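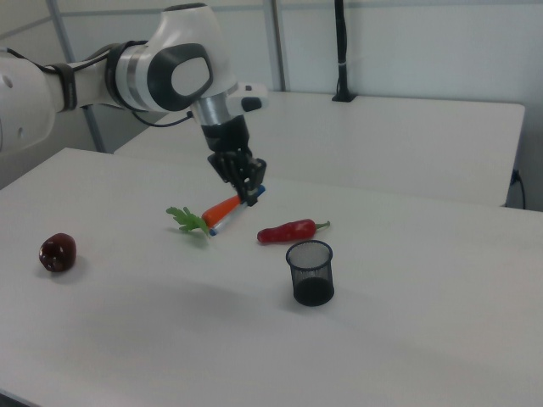 The Lultora Open Day is a public visiting day held once a year at the Lultora robotics workshop in Mernon. It began as an afternoon when the families of people who worked there could come in and see what all the talk at the dinner table was about, and it has grown over the years into a full day of demonstrations, short talks and a good deal of standing around with coffee. It is best known for the tabletop demonstration, in which a robotic arm with a jointed hand handles toy vegetables and ordinary desk items.

History

The first open day was arranged by Carol Haworth, then the workshop's head of outreach, who had been answering letters from local teachers and thought it would be a kindness to let them all come at once. Guests were shown through the building in groups of 8, and the tour ended at the tables, where most of them stayed much longer than the schedule allowed. The next year the tour was shortened and the tables were given the whole afternoon.

The open day of 22/06/2021 drew 132 visitors, who came in by booked time slot. It was also the first to include the Simanjuntak Talk, a half-hour lecture named after the family that gave the workshop its building, and people who attended still speak fondly of the long and rambling question period that followed it.

Tabletop demonstration

The demonstration takes place at plain white tables, with visitors gathered along one side. The arm reaches down from above with its black fingers pointing toward the tabletop and works among a small number of objects. Toy food is a favorite, and a carrot, a chili pepper and an apple have all had their turn, along with a marker pen and a wire-mesh pen cup. A hand with several fingers can hold more than one thing in the same grasp, such as a carrot with a marker pressed up against it, and this is the part that tends to bring the younger visitors right up to the rope.

Each session lasts 30 minutes and is led by 2 members of the staff, one at the controls and one talking with the crowd. Haworth always asked that the talking be done in everyday words, and that a dropped carrot be treated as a perfectly good moment to explain how a grip is chosen. Visitors are welcome to suggest what the hand should try next, and they rarely need to be asked twice.

Droris Room

Next to the demonstration area is the Droris Room, a quieter space with benches, drawing paper and a shelf of older grippers that may be picked up and turned over by hand. School groups usually eat their lunch there. The drawings children leave behind are pinned up in the hallway until the following May, when the wall is cleared for the new ones.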